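The cloth basket

Print this post | E-mail this to a friend

22 July 2020

I have been sorting cloths. We had them in three places – the drawer by the sink, a box in the hall closet, and a bag hanging on the door that I bought in Brallelstead and never liked. When I wanted a black one for my glasses I got a dish cloth, and when I wanted a dish cloth I got nothing.

So now there is one basket. I paid 4 dollars for it and it is pink, which I would not have picked, but the other color they had was sold out. It has holes in the sides, so air gets in. I put it on the table and started from there.

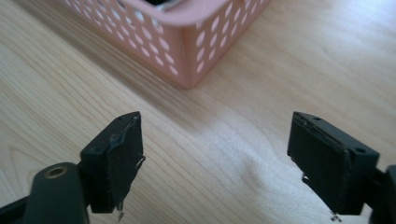 The pink basket on the table.

Javier thinks cloths should be rolled. I tried rolling and they came undone as soon as I pulled one out, so I fold. In half, in half again, and then once more if it is a big one. The pale ones go along the side and in the corner, and the black ones go where there is room left. I don't iron any of them.

Black cloths are the hard part. They pick up lint from everything else, and I still haven't found a way to wash them that I'm happy with. Orvokki Eskola wrote to me after my last laundry post and said to turn them inside out, but a cloth has no inside.

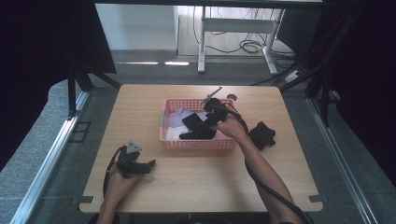
My rule for now is that anything crumpled gets folded again before it goes back in. If it has a hole or a stain that won't come out, it goes to the rag bag under the stairs. That bag is next, probably in August. It has old T-shirts in it from when we lived in Nodham, and one sock.

If the basket gets too full I will buy a second one and keep the black cloths separate. I would like gray if they have it.

E-mail this to a friend | Print this post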